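Primley Gallery, members' evening, 6/10/25
Notes for Huệ's show. Slow down. Water is under the lectern.

Start with the title. "Surkimance" is a word Huệ Âu made up, and she has declined to tell me what it means. I wrote 700 words of wall text around that gap, so please read them kindly.

The work: 100 sheets of mulberry paper, hung from the ceiling on thread, low enough that tall visitors have to stoop. Pause for the tall visitors. She dyed them in her kitchen in April and lost the use of the kitchen until summer. Mention the smell of indigo. Skip the part about the landlord.

Then the back room, where the sound piece plays. It lasts 15 minutes. Most people give it 2. Say this without looking at anyone.

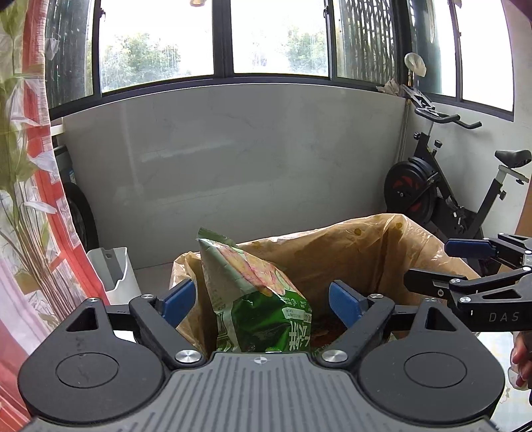 Brijesh Jaiswal wrote in the visitors' book that the sound piece was the best thing in the building and that the wall text should be taken down so people could hear it. Read his comment out in full. He may well be in the room, and he has a point about the wall text.

Move on to Châu, the earlier series, if there's time. Same paper, smaller sheets, ink in place of dye. The critics called it "quiet," which she took badly. Compare the edges: torn in Châu, cut in Surkimance. I like the torn ones better and should probably keep that to myself until questions.

Thank Zanard for the lights. Remind everyone to duck on the way out.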